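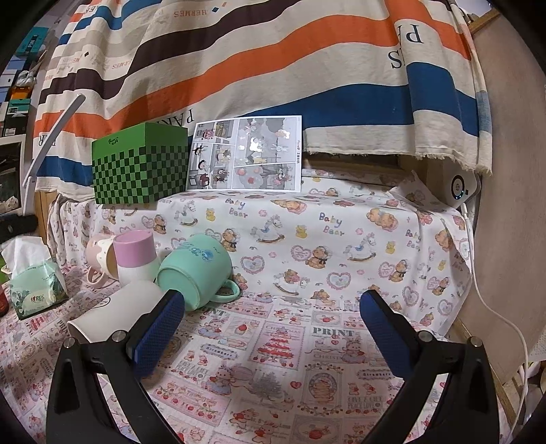 Hi all,

Okay, I've read the whole thread on growing tea at home and I have opinions (surprise!). I've had Tusine bushes in the ground at Jemthorpe for 38 months now, and the thing I'd tell any beginner is to stop fussing over the soil and start fussing over when you pick. My first spring I let the shoots get way too long and everything I made tasted like boiled lawn. Now I pick two leaves and the bud, and I quit the minute the stem feels woody. When I want to compare batches I drag out whatever cups I own, like the big mint-green mug with the blue design and the plain white one, and pour a bit of each. No fancy tasting set needed, and a mug that size is great for the batch you already know you like.

On 09/02/2026 a list member wrote:

> I bought 3 Ankrah seedlings and they're sulking in pots on the porch. The leaves
> are yellow between the veins and the tips are brown. I water every morning. Should
> I move them into the ground before winter or wait? Also, can I pick anything this
> first year? My neighbor says yes, the nursery says no.

I'd wait. Ankrah is slower to root than Tusine, at least in my yard, and a young plant that goes in right before the cold just sits there and gets grumpy. Keep them up against the house wall where they'll stay a little warmer, then plant in May.

The yellow between the veins sounds like your water to me. Is it hard where you are? Mine is terrible, so I save rain in a barrel and use that on anything in a pot (the ones in the ground seem to cope). Every morning is also too much! Stick a finger in the mix and if it's damp down to the second knuckle, leave it alone. The brown tips might just be sun on the porch, and I wouldn't lose sleep over them.

As for picking, I'm with the nursery. Pinch out the top of each one so it bushes, and if you really can't stand it, dry those few pinchings and make yourself one weak cup. I did, and it tasted of almost nothing, and I was thrilled.

Whoever asked about Clarkano, I tried it and lost both plants the first winter. They were in the low corner where the frost settles, though, so I'm not ready to blame the variety. If anybody has kept one going outdoors up north, please tell me what you did for mulch. I've been using pine needles and I keep running out.

I'll have spare Tusine cuttings next spring if they take. Email me off list if you'd like a couple.

Happy steeping,
your tea nut at Jemthorpe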